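Mendisari Sort Cell - mixed item picking for shop floor, stockroom and (one day) the home

Driltard > Handling > Bin picking > Sort Cell

Page updated Sep 3, 2021

Price on application. Lead time 9 weeks. Ask for Mohit Dhillon on the sales desk.

What you get

Arm mount and base plate
Two-finger gripper, metal fingers, spare pair in the box
One sheet-metal bin, second bin optional
Control box, stop button, cables
Picking software, one seat
Two days' set-up at your place (UK mainland, elsewhere ask)

Arm not included. Most buyers have one already. If you don't, we can quote for new or used.

What it's for

Picking odd things out of a bin, one at a time, and putting them somewhere else. Returns, lost property, toy libraries, charity stockrooms, the drawer of bits at the end of the packing line. Not for 1000 of the same bolt, there are cheaper and faster ways to do that and we sell those too, see Gellby Feeders.

The question we get every week is can it do chores. Tidy a playroom, clear a bathroom shelf, put the washing away. Short answer: not yet, parts of it. Longer answer further down.

Test items

We don't test with neat boxes. Boxes are easy. Items get swapped all the time, hard, soft, see-through, awkward handles, whatever is lying about. If you're thinking of buying, send us yours. A shoebox full is plenty. Include the ones you think will beat it. 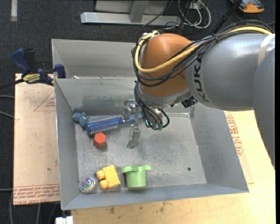 Gripper over the bin. Hairbrush at the back, clear swirly ball, yellow block and green cup-shaped piece along the front.

Things like the brush are the sort customers ask about most. Bristles one end, smooth handle the other, so it matters a lot where the fingers close. See-through balls are a pain for any camera and they roll. Building blocks are fine out in the open, less fine hard up against a wall or in a corner, where there's no room for a finger to get down the side.

How well does it do?

Depends on the items, sorry, but it does. Our August run was 96 picks on a mixed household set. Hard things with flat sides came out well. Anything in a corner needed a second go more often than we'd like. Full sheet by email, including the misses.

Speed: slower than a person. A person with a cup of tea in the other hand, too. Where it earns its keep is the dull stretch after everyone's gone home, if your items are a fair match for it and somebody has put a sensible tray on the other side.

Can machines do the chores yet

On a shop floor, some of them. Fixed bin, fixed table, known lighting, a person on hand when it gets stuck. Sorting, moving, loading, emptying. We're happy to sell you a cell for that and put the terms in writing.

At home, no. We get asked by care homes and by parents and we say no to both. A big arm needs guarding, a solid base and room to swing, and your living room has none of that. Cloth is still hard. So is a full drawer. So is anything that has to be put back in its own place, when the place keeps moving. Rocío Ulloa, who does our gripper work, reckons table clearing will come before laundry. Others here would put it the other way round. No bets taken.

If someone offers you a machine that does the lot, ask to see it with your own stuff, on a table you picked.

Fitting notes

Clamp the bin. It will creep otherwise, and then every pick is off by the same bit and you'll spend a morning blaming the software.
Leave slack in the cables at the wrist. Not too much slack.
Scratched bins are OK. Shiny new ones can be worse for the camera, dull them down with a scouring pad.
Keep the floor behind the cell tidier than we keep ours.
Check the finger bolts weekly, then monthly once their settled.

Not suitable for

Food, unwrapped
Anything live, hot or leaking
Glassware you're fond of
Wet rooms

Spares

Finger pair, metal - order code 1953
Finger pads, soft - sold seperately, pack of two
Replacement bin - same size only, please measure first
Ulloa wrist adaptor - back in stock

Trials

Bring or post your items, we run them, you get the numbers and the video. No charge if you order, small charge if you don't. Booking through Mohit, best by email, he's on the floor most mornings and won't hear the phone.

Returns on unused spares only. Cells are set up to order and can't come back, but we'll help you sell it on.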